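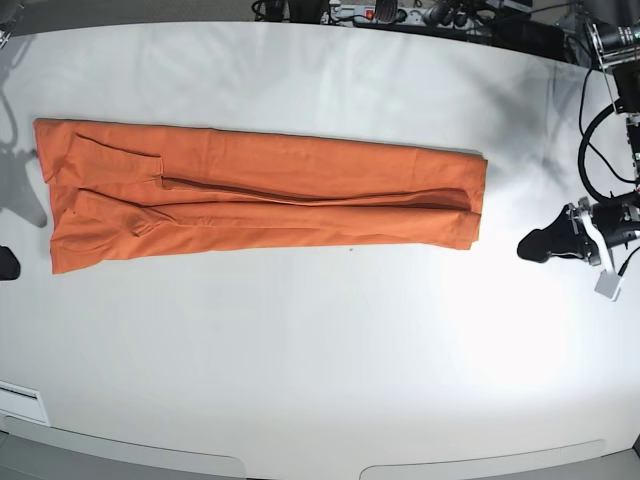 Budgeting for spares on a two-arm folding cell

jekham_ops
Putting in a capital request in June for a second folding cell, two arms, same layout as the first. The Lachance quote covers arms, grippers, table and install. Spares are listed separately at 1,692 and finance want to know if they can strike that line. Opinions?

grillia77
Strike it. Buy fingertip pads as they wear and put them through consumables. Most of that spares kit will sit in a drawer.

R. Hawthorne
Disagree. Pads are cheap, cables are not, and the lead time on ours was long enough to lose the cell for more than 100 hours. I'd keep one gripper cable per arm and drop the rest.

grillia77
That's a routing fault. Fix the loops properly and the cable lasts.

R. Hawthorne
Ours were routed to the drawing. Wrist moves on long items like trousers are bigger than the drawing allows for.

tindimia_b
Check the table too. A gloss top cost us 200 in matt film before the vision would find a hem under the lights. Matt white from the start if you can specify it.

jekham_ops
Ours is matt white already. Rosaire, did you buy the cables from Lachance or direct?

R. Hawthorne
Direct. Same part, but you have to ask for the connector fitted.

grillia77
Still say consumables. Capital spares depreciate whether you use them or not.

jekham_ops
Going with 2 cables on capital, pads on consumables. Will ask for a revised quote.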